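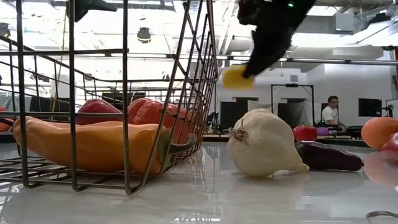
Keeping play food in order is mostly a matter of giving it one container and one rule. In our playroom the container is a metal wire basket and the rule is that vegetables go in it and everything else goes somewhere else. A wire basket lets you see the contents from the side. The long orange pepper and the two red bell peppers are easy to spot through the bars, and the garlic, eggplant and small red tomato on the tabletop still have to be sorted.

What you need

One open wire basket with a flat bottom
A clean sponge
A bowl of warm water with a little dish soap
A dry towel
A table you can wipe down

Step 1. Empty everything out

Take all the play food out of its bins, bags and toy kitchen cupboards and put it on the table. Set aside anything that is cracked or has a sharp seam. Wipe the bottom of the basket before you put anything back, as crumbs collect where the wires cross.

Step 2. Wipe each piece

Dip the sponge, squeeze it out well and go over each piece once. Hollow pieces should not be soaked. Water gets in at the stem and takes days to come out. If a piece is sticky, hold the damp sponge on the spot for 90 seconds and wipe again. Lay the pieces on the towel, stem side down.

Step 3. Put the large pieces in first

Long shapes go flat along the front of the basket. Round shapes go behind them. Small pieces such as tomatoes and mushrooms go in last so they don't end up at the bottom, where children dump the whole basket to reach them.

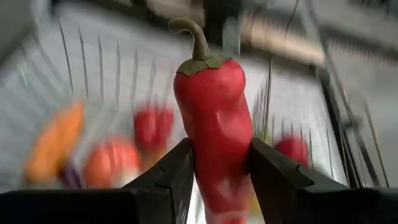
Step 4. Check the stems

Stems are the part that wears out first, especially on peppers. Pick each one up by the body and turn it so you can see where the stem meets the cap. On a long red pepper like this one, the olive-green stem curves over to the left and the green cap has pointed edges, and both places catch on the wires when a child pulls the pepper out in a hurry. If a stem wiggles, leave that piece out until you have glued it and the glue has set overnight.

Step 5. Choose a spot for the basket

A low shelf works best. Ours is on the bottom shelf next to the toy stove. Leave enough room above it for a child's arm, and don't stack anything on top.

I repeat the wiping every 2 weeks and check the stems in January, after the holiday visitors have gone home.

Posted by Mio Hoshino, December 10, 2022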